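Support ticket: Equipment replacement request, two-arm block cell
Submitted by: Sixten Fagerlund, Ondodstead Teaching Laboratory
Category: Purchasing and budget planning
Status: Awaiting quotation

The laboratory requests guidance on replacing parts for the two-arm cell before the August budget closes. The cell is used for handling small colored blocks, with both arms mounted on a shared front rail. 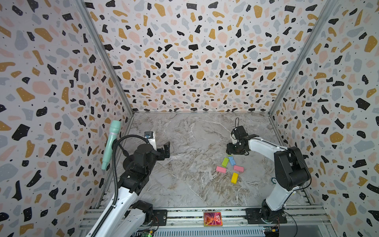 Reading time: 2 minutes

Issue reported
The gripper on the right arm has lost position on repeated occasions. Recalibration restores it for a short period only. The left arm has no open faults. Each arm carries its own wrist camera, and both cameras are to be retained.

Response from Osisa Equipment Support
We have reviewed the fault log and see two possible courses. The first is a replacement gripper from Kendier at 200 dollars, with a further 40 dollars for cabling. The second is a complete new arm at 3000 dollars. Please confirm whether the existing rail must remain in service, as the new arm requires a different mounting plate.

Reply from requester
The rail must remain. Any replacement must also reach the blocks in the middle of the floor without contact between the arms. The right arm has to extend well over the work surface to do so, and a shorter model would not be accepted.
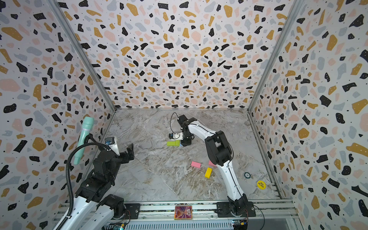 Recommended action
Purchase the gripper and cabling under the current maintenance budget. Reserve 100 dollars for fitting by Ong Technical Services. The complete arm should be entered as a planned item for the next budget period and reviewed if the fault returns after fitting.

Pending
Written quotation from Kendier
Budget code from Ondodstead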